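4.2 Render delay in the Skalow tests

Vendors of virtual studio software tend to quote best-case figures. Gajewski claims a delay of 2 frames at UHD, but does not say how heavy the test set was. We find this hard to accept as it stands.

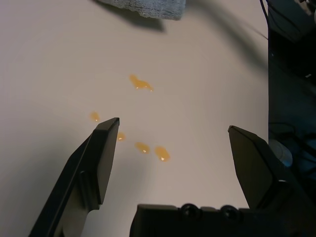 Our own runs at Asstead used the Skalow set with 1000 and then 2000 light sources. The smaller load matched the claim. The larger one gave 3 frames, and keying errors grew at hair and glass edges. Whether a viewer would notice is another matter, and the Dodgate survey is too thin to settle it.

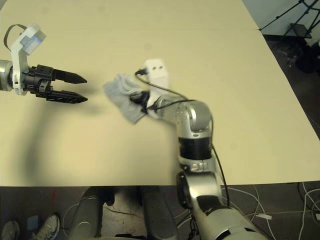 Figure 3. Arm with black two-fingered gripper at a cream-coloured tabletop.

We therefore treat the quoted delay as a lower bound.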